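Last updated: December

Does the wrist view help? Packing shoes with a learned policy
By Karthikeyan Nair and Nazar Tkachenko

This project compares two versions of the same picking policy on one task, putting a pair of sneakers into a shoe box. One version, Sandale, gets only the fixed camera. The other, Koval, gets the fixed camera and the wrist camera. Both were trained on the same 45 teleoperated demonstrations.

We chose shoes because they bend and have no single good grasp. Black ones are harder still, as the fixed view loses most of the edges once they are inside the cardboard.

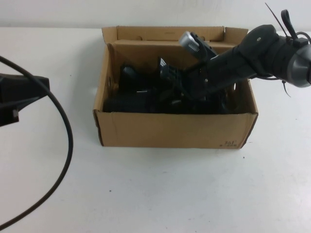

Training used 1,677 short clips cut from the demonstrations. We cropped nothing and kept the lighting changes in. Each policy then got 28 test trials, with the box turned to a new angle before every trial. A trial counted as a success only if both shoes ended up inside and the box had not been pushed off its starting mark by more than 2 cm.

The wrist stream has its own problem. During fast moves it smears, and the network sees very little it can use.

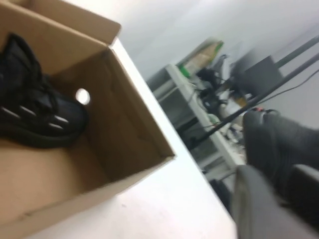 We tried dropping the blurred images and got worse results - the policy seemed to lose track of where the arm was heading. In the final version they stay in, with a lower weight. Nazar wrote the weighting code and Karthikeyan ran the trials.

Approach to the toe was where the two versions differed most. Sandale often closed early, short of the shoe. Koval tended to slow down first and close later, and it recovered better when the shoe had rolled onto its side.
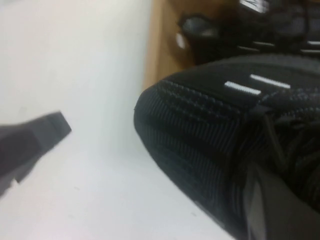
Results and limits

Koval finished more trials than Sandale, but most of the gain came from the first shoe. With the second shoe, both versions struggled to tell one black upper from the other. We used one box size and one shoe model, so we can't say how far this carries over.

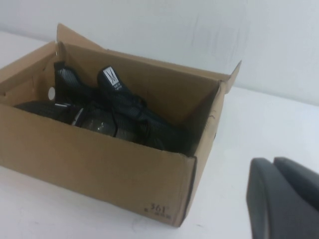
Figure 4. Wrist camera view of the open box with both shoes inside.

This site uses cookies. By continuing to browse you agree to our use of cookies.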